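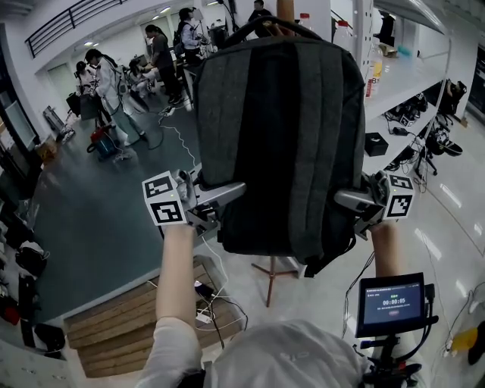
Hanging up a backpack so it keeps its shape

A backpack dropped on the floor picks up dirt on the base and goes soft in the back. Hanging it takes a few seconds and saves a lot of brushing later. The notes below are for plain fabric bags, mostly gray and black ones, which show lint more than you would expect.

1. Empty it first. Take out chargers, bottles and anything else with weight. A full bag pulls on its stitching all night.

2. Hang it by the carry handle at the top. A single shoulder strap will take the load, but the bag tips to one side and the padding on that strap gets a crease.

3. Use a pole or stand with a wide base. Splayed legs are steadier than a small round foot. Push down on the pole before you trust it with a bag.

4. Lift the bag with a hand on each side, about halfway up, and bring the handle over the pole. Lifting from one side twists the back panel.

5. Let the shoulder straps hang. If they reach the floor, shorten them or tuck them behind the bag. 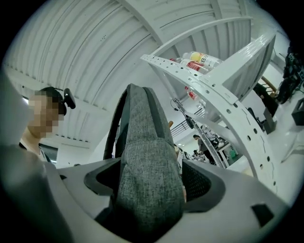 Cleaning the fabric

Speckled weaves hide dust well, so go by touch. Run a dry brush from the top down, then along the seams, where grit collects. For marks, use a damp cloth and a drop of dish soap, and blot. Do the padded straps last – they take the longest to dry, so leave the bag hanging until they are no longer cool to the touch.

Skip the dryer. In July an open window is enough, out of direct sun if the fabric is dark.

Where to put the stand

Keep it away from doors and out of any walkway. Cables on the floor nearby should be run along the wall or lifted onto a low shelf, or a dangling strap will catch on them sooner or later.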